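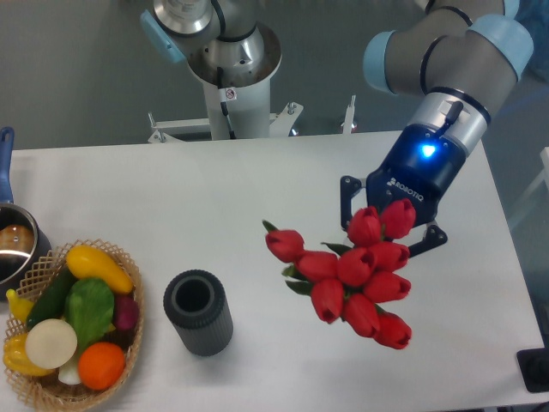

Open day at Willside, April 25, 2020. Got in late, parking a mess, missed the welcome talk. Notes typed up on the bus home so excuse the spelling.

Upstairs first, because the line was shorter. Room 7, home and table settings. I went for the flowers. My sister has a shop in Ilville and wants fake stems for the window that don't look dead by August, so I had orders to look at tulips and report back.

Red ones, closed heads, narrow green leaves in between. Good color. From the doorway they fooled me. Up close you can tell, but who stands that close to a window display? What I liked was how tight the bunch sits. Heads all together, one hanging lower than the rest. I always spread mine out too much and it looks thin.

The vase does a lot of the work too. Dark gray, ribbed, straight up and down. Red against that is very nice, much better than the clear glass we use now.

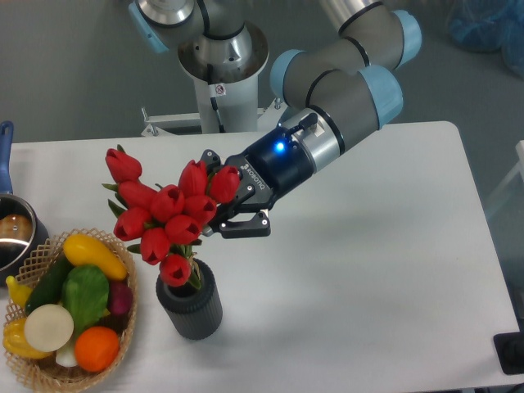 Red tulips at the dark gray vase, room 7.

Manikandan Devadiga was answering questions for the room. Patient man, same three questions all afternoon I bet. Asked him about dust. Cool water, shake, hang upside down, never a hair dryer. Somebody behind me had used a hair dryer. Asked him about height too and he said let the lowest bloom drop over the rim, hides the stems. Wrote that one down twice apparently.

Then the basket. Wicker, light tan, lattice around the rim. Fake produce: yellow squash across the top, cucumber, lettuce, an orange, a yellow pepper. Squash is the one I'd buy. Lettuce was better then I expected. There's a little banana tucked in at the side and I'd leave that out, wrong company for a squash. But the yellow next to the tan wicker works, and on a plain white table you don't need anything else.

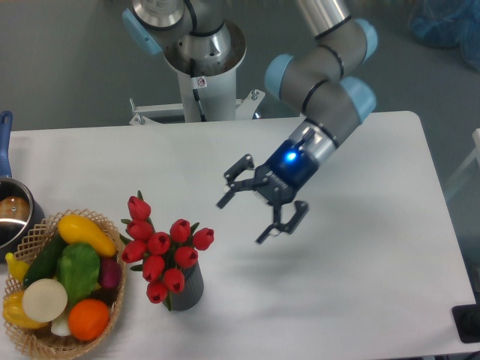

Downstairs, the Sarkik and Shao tables

Quick loop only, 3 minutes each. Sarkik had ribbons and paper, prices high. Shao had baskets, nicer ones, $140 for the big set and no singles. Passed. Gus Oyelaran at the desk says singles might come in August, left my email.

Coffee free, cookies gone. Visitor count on the board said 519 when I went by, felt like all of them were on the stairs.

Went back up to room 7 before leaving, wanted a second look at the tulips with the produce and the vase on one table. Held up fine. Pan with a blue handle over on the left, same blue would be good for the shop door, must tell her. 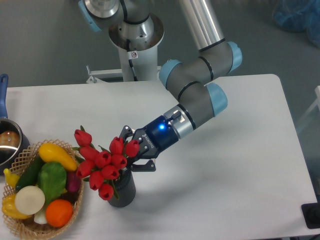 Tulips in the ribbed vase, wicker basket to the left.

Verdict for my sister: yes to red, yes to a dark vase, get the leaves with them and don't skimp. Basket maybe, if Shao does singles. Willside is a 7 minute walk from the bus stop, use the side entrance, the front one backs up. Elevator was out so wear flat shoes. Will add the price list when I find were I put it.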